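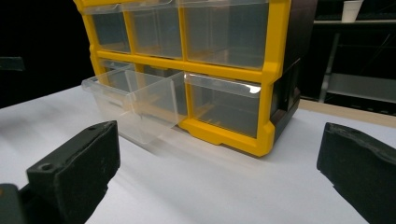
Two-finger gripper comes home to the shared workshop

If you've dropped by the Alulley workshop after 8 in the evening this September, you've probably found Iulian Barbu and me at the long bench, arguing about finger pads. We've been building a gripper! It has a name now, Grirkon (Iulian's choice, I wanted something shorter), and as of this week it can be carried around by hand or bolted to the little arm we put together last winter.

The job we picked for it is small parts. Every project in the shop runs on screws, spacers and connectors, and I must have spent half my life getting up to fetch one more M3 nut. So the plan is that you ask for a part, the arm opens the right drawer, and you keep soldering. Simple, right? Well, drawers are mean. The front lip is thin, the plastic is slick, and if you pull even a little crooked the whole thing binds up in its slot.

We're doing the practice by hand first. One of us holds the gripper, works through a set of 20 pulls, and writes down which ones went straight. Our best set so far was 19, which had Iulian dancing by the drill press, and then the next one was so bad I'm not printing the number. The angle you come in at seems to matter a lot more than how hard you squeeze. Coming in low has been kinder to us than reaching down from on top, though ask me again next month.

The fingers themselves are on version 4. Version 2 was too springy and version 3 cracked right at the screw hole, so the new ones are chunkier and a bit ugly and I love them. The motor is from a dead label printer. The wiring is Iulian's and it's very tidy, and the code is mine and it isn't.

What we still need is a way for the arm to know when a drawer has started to stick. Valcárcel, the repair shop across the street, has offered us a box of old kitchen scales to pull the load cells out of, so that's the next couple of evenings spoken for. After that we want to try closing the drawers too, which I keep hearing is the easy half (we'll see!).

Plans for the finger parts are in the Mimovley folder on the shop computer, along with our pull notes. Take a copy, change whatever you like, and if you've got a softer pad material lying around, leave it in my cubby. We're usually in from 8 until somebody gets hungry.

Print this story | E-mail this story

Contact the newsletter | Copyright Alulley Workshop | Back to top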